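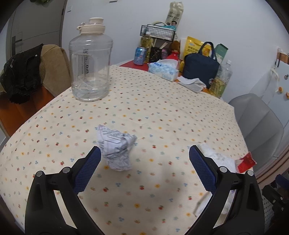 Bench and table tips from the Povberg gripper class

These notes were collected by Loukia Giannakopoulos for students building and using the hand-held two-finger gripper. Most apply equally at a kitchen table and at a workbench.

Setting up the table
Leave the tablecloth on if the household normally uses one. Pull it flat and clip it under the rim at two or more points. A printed cloth is acceptable for pickup practice. Log the pattern with the session, as plain and patterned cloths are kept in separate folders.

Move drinks, cooking oil and anything with an unsecured cap to the far side. A tray with a raised edge keeps the bottles together and can be lifted away in one go.

Paper targets
Printed scrap paper works better than tissue. Crumple one sheet by hand, open it halfway, then crumple it again. The second fold gives a ball that holds its shape for up to 12 grasps. Replace it when it no longer springs back after a light squeeze.

Tissue flattens on the first close and should be saved for the final unit. Snack wrappers slide. Approach them from the short end, with the fingers low and nearly parallel to the table.

Care of the finger pads
Wipe textured pads with a damp cloth after each session. Do not use dish soap with added lotion or any furniture spray. Cooking oil comes off with rubbing alcohol on a cotton swab; let the pad dry fully before closing the fingers.

Pads that have gone smooth at the tip can be turned end for end once. After that, replace both sides together. Flendon and Zirkov pads differ in thickness and must not be mixed on one tool.

Screws
Check the joint screws by hand before the first grasp. Tighten until the finger moves without side play, then back off slightly. A finger that stays where it is put when the tool is tilted is too tight.

Records
Rajitha Weerakoon maintains the class log. It held 787 grasps at the end of the first unit and 2,383 by August. Enter failed grasps as well as good ones, and note the target and the cloth. Students need 400 logged grasps before moving to the Bhuiyan course table.

Storage
Store the gripper with the fingers open. Pads left pressed together over a break take a set.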